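白色台灯怎么擦才不发黄

家里白色的东西越来越多，桌子是白的，灯也是白的，看着清爽，可收拾起来真要多花点心思。上回有位读者Marites来信问我，白台灯用久了灰扑扑的，拿湿布一抹反而更花，怎么办？我自己也走过这段弯路，今天就慢慢聊聊吧。

先拔插头，等灯罩凉透了再动手，这一步千万别着急。然后用干的软毛刷从上往下扫，灯罩顶上那个小圆钮根部最会藏灰，我一般拿旧的化妆刷绕着转2圈，比抹布好使多了。
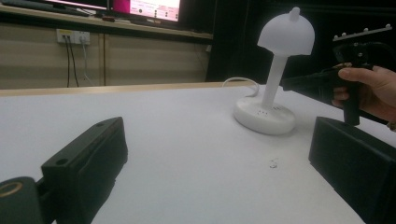
圆顶灯罩的白色台灯，底座上有一片小孔

浮灰扫掉以后，拿超细纤维布蘸一点点温水，拧到几乎不滴水，再擦灯罩和灯杆。灯罩要顺着弧面一圈一圈擦，来回乱蹭容易留下水印子。有油手印的话，水里加一滴洗洁精就够啦，擦完记得换块干净布再过一遍。

底座上要是有这样的小孔，可别直接往上喷清洁剂！用干刷子轻轻扫，或者用吹相机的那种皮老虎吹几下，棉签也只用干的。我婆婆从前爱拿牙签去挑，结果灰全捅到里面去了，唉。

灯擦好了，顺手把它挪开，底下那块桌面也抹一抹。白桌面上一个小黑点都特别扎眼，先用指腹试试，能拨动的就是碎屑，拨不动的再用橡皮轻轻擦，哑光的桌面尤其不要用钢丝球，会磨出亮印子来。

至于发黄，多半是太阳晒的，擦是擦不回来的，平时别把灯放在窗边直晒的地方就好。我现在每2个星期扫一次灰，十一月开了暖气以后灰大，就勤快一点。下回再跟大家说说布灯罩怎么洗。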